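Work and Automation: Handout for Session 4
Module tutor: Arūnas Org
Reading before class: the Dukgate case notes, pages 7 to 66

The Dukgate packing hall is operated by Avau and handles small parts for trade customers. Until last December, all cartons were filled by hand at fixed benches. Packers worked in pairs, one placing and one checking, and changed over at the break.

The firm then brought in robot arms for the placing task. Checking remained with the packers. The working day kept its length, but its content altered a good deal. Students should consider the following points before the session.

Pace. A packer who placed and checked could slow down when tired. A packer who only checks must follow the rate set by the arm. Ruaridh Moffat, the shift lead, told us that requests for short breaks rose in the first weeks and that the rota was redrawn to allow for them.

Skill. Staff were trained to set out a task, to mark where an object should go and to judge whether a placing was good enough to pass. The training was given by Esta on a practice table, using plain blocks and a whiteboard. Several packers found this work more interesting than packing. Others said that they missed talking to a partner.

Pay. The training carried a single payment of 2980 in local currency, with no change to the hourly rate. The staff side argued that judging a machine's work is supervision and should be paid as such. The matter was still open when the case notes were written.

Space. The benches were moved to the Krūmiņa side of the hall, further from the canteen and the lockers.

For discussion: who should decide what counts as a good placing, and should that person be named on the rota? Please bring a written answer of one page.

Practice table, stacking and placing tasks:

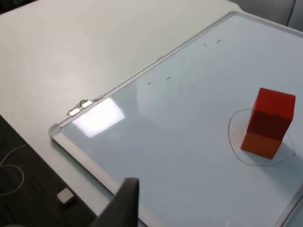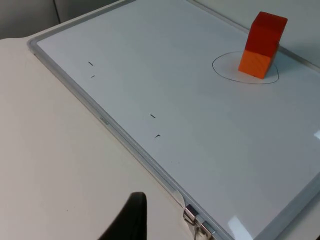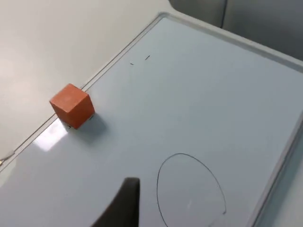 Figs. 1 to 3. Blocks on the whiteboard, with the hand-drawn outline in black marker. In Fig. 3 the outline has no block in it.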